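Adeel Paracha sold his first cakes from a fold-out table at the Gruvard market, and for three years he lost money on nearly every one of them.

"I was charging what the supermarket charged," he says. "I wasn't paying myself. I hadn't even put the boxes in the price."

He now runs a small bakery on the main street, two doors up from the Tripathi pharmacy. It opens at 6 in the morning and usually sells out by lunch. The early crowd is mostly tradies and nurses coming off night shift.
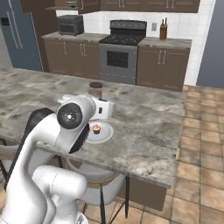

The oven came second-hand from a pub in Udel and runs hot on the left side. Paracha turns the trays halfway through and has stopped trying to get it fixed. "The bloke quoted me more than I paid for it," he says.

Butter is his biggest worry. He buys it in July, when he can get a fair deal, and freezes what he can – the rest of the year he takes the going rate. He tried margarine once. Regulars noticed the same morning.

He has been asked to open a second shop in Wuvel and has said no twice. The rent was fine, but it's a 90-minute drive and he has two kids at primary school.

"My dad worked until he was 69 and I hardly saw him," he says. "I'd like to be done by 60."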